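Refurbished office towers from Diekmann: what you get for the money

Stock updated 10 May 2009

We sell used office computers and we would like you to be suspicious of them. Most of what gets called "refurbished" has had a cloth run over the lid and a new sticker put on the side. We have bought in plenty of machines like that ourselves, from sellers who swore by them, and a fair number went straight to the spares shelf.

The towers listed on this page come out of offices in and near Drevitz, usually at the end of a lease. The present lot is 17 machines. Each one is opened, cleared of dust, fitted with a fresh clock battery and left running a memory test overnight. If it throws a single error we change the memory and start the test again. We don't sell machines "with minor faults". A minor fault in October is a dead computer by Christmas.

Memory

Every tower ships with 2 GB fitted. Sellers like to tell you that doubling it will make an old computer feel new. It might, if you keep a great many programs open at once. For letters, accounts and e-mail you will probably not notice, and we would sooner you kept your money.

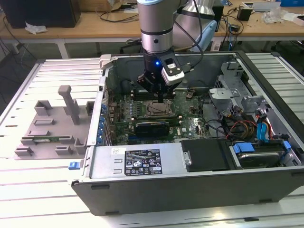

Marlene Hagedorn wrote to us that this was bad advice. She had put more memory in the tower she bought last year and her photo program stopped grinding to a halt. Fair enough. Photo programs are greedy, and if you use one, order the extra memory. We still say most people who ask for it don't need it.

Tosavia "speed pack"

We are asked every week whether we stock the Tosavia speed pack. No. We tried it on two machines in the workshop, timed them starting up before and after, and could find no difference worth the name. The box promises a great deal and gives no figures.

Processors

A faster processor is the other thing people want, and here we are even less keen. The board has to accept it, the cooler has to cope with it, and the power supply may need changing too. By then you have spent most of the price of a better computer.

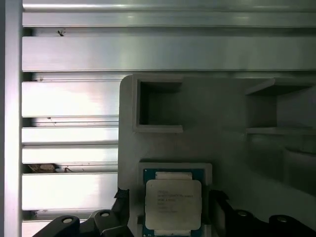 If you're set on it all the same, send us the exact model number of your board before you order. "It's a black one, quite old" won't do. We don't take back processors with bent pins, whoever bent them.

Jernuvex power supplies

Fitted to all towers in this lot in place of the originals. The maker rates them at 380 watts. We don't believe the number on any power supply, so we run ours well under it, and so far only one has come back. It hummed.

Price and guarantee

One tower, tested, no screen: 380 euros. Keyboard and mouse are extra, as the ones that come in with office machines are not fit to be touched. The guarantee is a year on parts and labour. It doesn't cover spilled drinks or anything done by a nephew.

Orders and awkward questions to Helmut Rieger in the shop.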